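Chocolates by the tray: notes from the packing table

The assorted boxes are back for March, and the packing table has been set up at the Salminen shop again. We are doing 400 boxes this time, in the red trays, with a white paper cup for every piece. Orders close on the 22nd and pickup is at the Inon counter as usual.
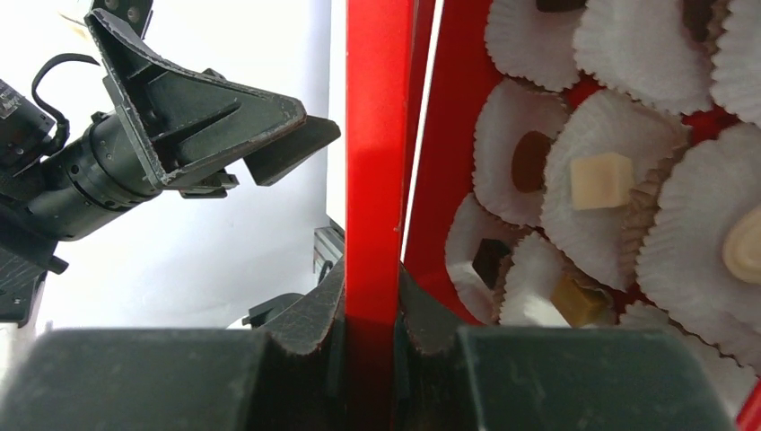
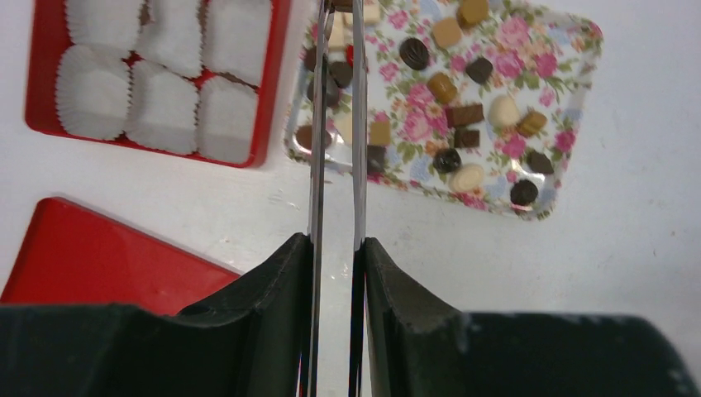 Red trays and white paper cups, in both pictures.

Stilasell wrote in after the last newsletter to say that the cups should go in before any chocolate comes near the table, all of them, and that filling one cup at a time is how you end up with a crooked row. We tried it both ways and agree. A cup that goes in beside a full one gets squeezed on that side and never opens out again. Seat the empty cups first, press each one down with two fingers, then start placing.

A few other things for anyone packing at home.

Buy more cups than you need. They stick together in the stack, and you will pull out two or three at once without noticing. A doubled cup sits too high and the lid won't close flat. Darex sells them in sleeves of 2000, which is a lot for one household but fine if you split a sleeve with a neighbor. They keep for years in a dry drawer.

Put the square pieces in first. A square piece has corners that push against the paper, so it needs a wider cup or a little more room. Round ones will fit nearly anywhere. Mix dark, milk and white across the tray so that one end doesn't come out all brown.

Keep the room cool. We hold ours at about 20 degrees Celsius and don't pack in the afternoon if the sun is on the table. Warm chocolate picks up fingerprints, and the dark pieces show them worst. Cotton gloves help, but change them when they get sticky.

Hold the piece by its sides and lower it straight down. If it lands off center, lift it out and set it again. Pushing it across the cup flattens the pleats.

Leftover pieces go in the sample dish by the register. Spare trays can be returned to the Inon counter any morning before noon.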